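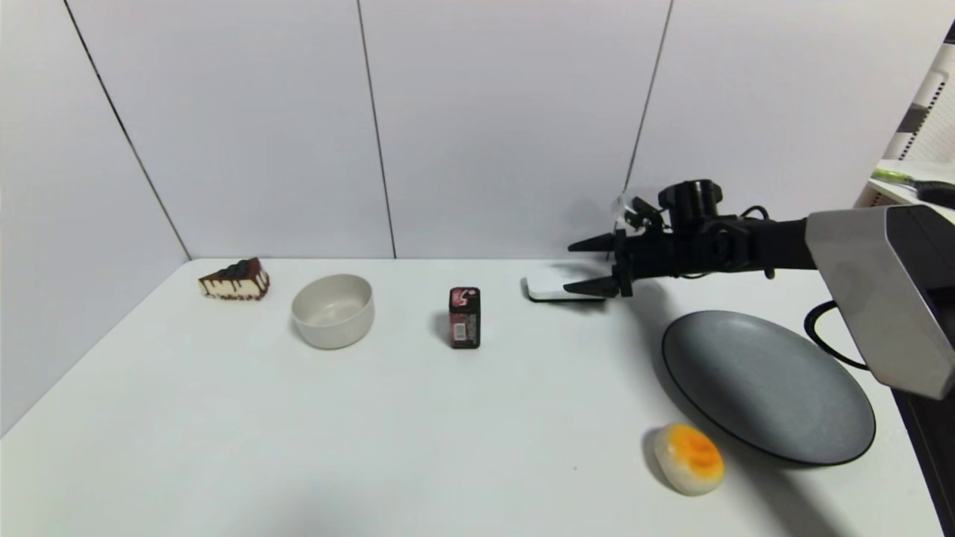

Slide 2. Portion sizes and what guests leave behind

Good morning. I run the dessert counter at Brulleter, and before that I did four years of banquets. This talk covers plate waste at the end of the meal: how we measured it, what we changed, and what I would do differently.

A slice of cheesecake is a good place to begin. It is dense, it comes last, and most people order it after they are already full. Our slice had not changed size since the restaurant opened.

Slide 3. How we weighed it

Scale next to the dish drop. Server scrapes the plate into the tub for that item, dish crew reads the weight at close. One tub per dessert. Do not mix them, even on a slow night. We lost most of a week in February because the tart and the cheesecake went into the same tub.

Pak-hei Tu set up the log sheet. It has three columns: item, plates sold, grams left. Copies are on the back table.

(Pause here. Someone usually asks about napkins. Napkins come out before weighing.)

Slide 4. What the sheets showed

The cheesecake left 40 grams a plate on average. Most of that was the crust end. The rice pudding left almost nothing. The fruit plate was uneven and I would not draw much from it.

People who shared a dessert finished it. People who ordered one each mostly did not. We had no box on the sheet for sharing, so I am going by what the servers told me.

Slide 5. What we changed

Cut the slice narrower and kept the height. Lowered the price a little. Added a second fork without being asked. Stopped putting sauce on the plate and offered it in a small bowl on the side.

Hsieh, our sister kitchen, kept the old slice during the same period so we had something to compare against. Their numbers stayed flat. Ours dropped within the month.

Slide 6. Complaints

There were a few, all from regulars. We offered them the old cut at the old price. Two took it.

Slide 7. What I would do differently

Weigh for longer before changing anything. Change one thing at a time. I can't tell you whether it was the narrower slice or the extra fork.

Questions. If time is short, skip to the log sheet and show how to fill in a row.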